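Support ticket: Ciltier tabletop pool table – balls drift to one side and don't all come out of the slot
Opened: 7/20/20
Product: Ciltier mini pool table, ordered from the Drenitz web shop
Status: Solved by customer, left open for one question

What's the problem?

Hi there! I have the little Ciltier tabletop pool table and I really like it, so please don't read this as an angry ticket. But two things are driving me up the wall. First, any ball I hit softly curls off toward one of the long sides at the end of its roll, always the same side, and if I set one down in the middle and let go very gently it sometimes starts moving by itself. Second, the balls don't all come out at the front. I sink one, I hear it drop, and then nothing shows up in the slot. I have to pick up the whole table and tip it, and then two or three come rolling out together.

What have you tried so far?

I went through the care sheet that came in the box (the folded one with the tiny print) and did the things on it in order:

Brushed the cloth with a soft clothes brush, one direction only. Got a surprising amount of lint off it. No change in the roll.

Wiped the balls with a barely damp cloth and dried them. They look nicer. Still drifting.

Turned the table end for end on the same spot. This was the interesting one! The balls drifted toward the OTHER long side of the table, so toward the same wall of my room. That made me think the table itself is fine and whatever it stands on is the trouble.

Moved it to the kitchen counter. Much better, but I can't leave it there, I need to cook.

Put folded paper under one foot. Helped the drift and then gave me a wobble, so I took it out again.

Customer update 1

Thanks for the quick answer. You asked what I have under it and whether the table is flat along its whole length. The furniture underneath is an old Vudetti sideboard, 36 inches high, and I will admit it has had a hard life. I put a level on top of it and the bubble sat well off the middle going front to back. Left to right it was fine. Then I put the level on the felt itself and got the same reading, so I'm pretty sure the box isn't twisted.

You also asked about a cloth under the table. I did have one, a thick quilted runner, to save the varnish. I took it away and the wobble got smaller, so that was part of it too – one foot had been sinking into the padding more than the others. I've swapped it for something thin and flat that doesn't squash.
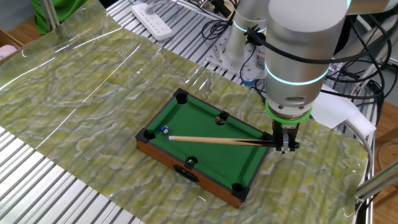

The pockets were next on my list, and I took your advice to test them one at a time and not just play and hope. I used the same ball every time, dropped it in by hand with no speed on it, and wrote down whether it got to the front. There are six pockets, one in each corner and one halfway down each long side, and the side ones turned out to be my problem children. With the green ball sitting in one side pocket and the orange and white one in the other, I could push down on either with a fingertip and feel that it had a bit of room and then stopped. The corners all let the ball through on the first go, even the one farthest from the slot, and I'd have bet money on that one being the worst.

So I took everything off the table, turned it over on a towel and gave it a slow shake. Out came a bead, a bit of dried glue about the size of a lentil, and a twist of the plastic film the balls were wrapped in. The film was the big one, I think. I shone a flashlight up through the slot afterward and couldn't see anything else in there, though you can't see very far in.

Ran the test again. One side pocket was perfect. The other still held the ball maybe one time in four.

Customer update 2

Okay, big progress! I did the leveling properly this time. I bought a pack of Belhaj furniture shims (they snap off in layers, so you can make them as thin as you like) and put 2 under the front feet of the sideboard, not under the pool table. Bubble in the middle now, both ways. I rolled a ball as slowly as I could manage down the length of the felt and it stopped nice and straight. Turned the table end for end, same thing. I can't tell you how pleased I was.

For the stubborn side pocket I wrapped a bit of fine sandpaper, the 300 grit I had in the drawer, around a pencil and took off a little burr I could feel on the inside edge of the opening. Four or five light strokes, then a vacuum nozzle held over it to get the dust. I kept well away from the felt. It hasn't held a ball since, and I've played a good many games to check (for science, obviously).

The cue is still a touch rough at the tip and now and then it skids off the ball, but I'm not asking for anything there. I can live with that, and my aim is a bigger factor.

Anything else you'd like us to know?

Just the one question, and then you can close this. When I brushed the cloth I noticed it lifting slightly where it meets the rail, right next to that same side pocket. It's a very short stretch, shorter than my thumbnail. Can I tuck it back with a dab of regular craft glue, or will that leave a hard spot the balls can feel? If you have a glue you'd use yourselves, please tell me the kind and I'll go and buy it.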